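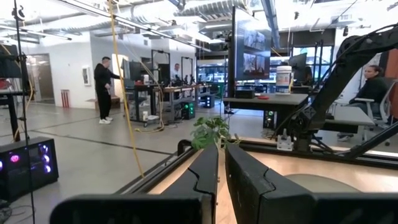 Thursday, April 11, 2019. Second go with the Fultau fingers and I still don't see what the extra money buys. The Wikari pair we had in February closed just as square and cost 44 quid. With the potted plant straight ahead between the two fingers, the wrist view is fine for lining up, but each black block eats a great chunk of the lower picture. The sales sheet says 2000 cycles. We'll see.

Donuts next, the toy ones. I don't trust a test chosen by the seller.

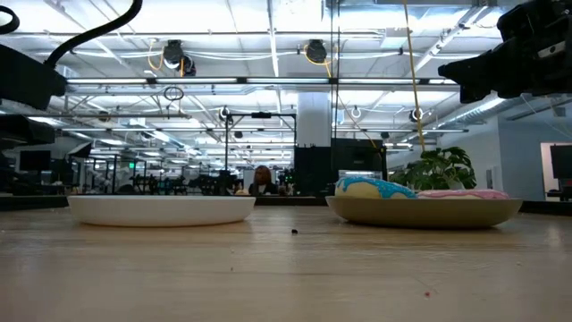 Blue icing and pink icing, both in the tan bowl.

Bulley controller tomorrow, if I can be bothered.

Diary > Bench notes > Grippers

2 comments

bench_rat: 44 quid was a bargain, mine were dearer.

T: Try the Bukhari pads before you moan.

Contact | © Bench notes | Back to top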